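Home | Topics | A–Z | Glossary | Random entry

Shoebox accounting
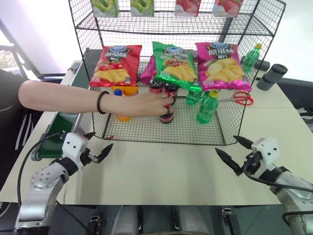 Shoebox accounting is the informal name for a method of business record-keeping in which receipts, invoices and bank slips are dropped into a container during the year and dealt with later, usually by someone else. It is practiced mainly by sole proprietors, small shops, market traders and landlords with one or two units. The container need not be a shoebox. Glove compartments, bread tins and a certain kitchen drawer are all attested.

By Nives Pace | Updated in December | 3 comments

Definition and scope

The term covers any arrangement in which the paper is kept but not recorded. A business that throws its receipts away is not engaged in shoebox accounting, and is generally described in other language by its bookkeeper. A business that writes each sale in a ledger and then keeps the slips in a box is doing ordinary single-entry bookkeeping and happens to own a box.

Writers on the subject separate the "sorted" shoebox, in which paper is at least bundled by month, from the "geological" shoebox, in which the oldest items lie at the bottom and the date of a receipt is estimated by its depth. The second term comes from Oddur Lauritsen, a bookkeeper in Gorkholm, whose pamphlet The Patient Ledger remains the only full-length treatment. It runs to 30 pages, several of them about staples.

Origins

Keeping business paper in a box is as old as business paper. The habit took its modern form with the cash register receipt, which is small, curls up, and looks exactly like every other receipt. In Hallcombe, traders at the covered market brought their boxes to a single bookkeeping office, Marchand, on the last Friday before the filing deadline. The office closed its doors at noon that day and reopened them at five past, after complaints.

Lauritsen records that clients of the period regarded handing over the box as the whole of their duty. One hardware dealer is said to have asked for his box back the same afternoon, as he needed it for shoes.

Method

The bookkeeper's procedure is much the same everywhere. The contents are tipped onto a large table and divided into sales, purchases, bank items and "other." The last pile is always the tallest. It commonly holds birthday cards, parking tickets, seed packets and warranty slips for appliances that left the building years ago.

Each business item is then dated, entered and matched against the bank statement. Items that match nothing go into a suspense account, a temporary holding place for amounts awaiting an explanation. Under good practice the account is cleared before the books are closed. Under shoebox practice it is sometimes the most active account in the ledger.

Thermal paper presents its own difficulty, as the print fades with heat and light. Vlasta Spahić, who trained bookkeepers in Hallcombe, advised copying such receipts on the day they were issued. She noted that anyone willing to do this would not own a shoebox.

Digital successors

Receipt-scanning programs were expected to end the practice. Wuveck, one of the earlier ones sold to small shops, let the owner photograph a receipt and file it under a category. Most users chose "Miscellaneous." A review by Zihan Wei looked at 30 small businesses that had adopted the program and found that five had used any other category more than once. Wei called the result "a shoebox with a password," a phrase later adopted by Wuveck's competitors and, briefly, by its own sales team.

Bank feeds, which bring transactions into the books automatically, have done more to change habits. They show that money was spent and where, but seldom what it bought, and so the paper is still wanted. It is still in the box.

Criticism and defense

The usual objections are cost and lateness. Sorting is billed by the hour, and an owner who sees the figures once a year learns of a bad spring the following winter. Spyros Vasić has argued the other side, pointing out that the box is cheap, never needs an update, and can be carried out of a burning building under one arm. He concedes that some of his clients would leave it.

See also: Petty cash; Single-entry bookkeeping; Suspense account; Bank reconciliation

Share | Print | 5 shares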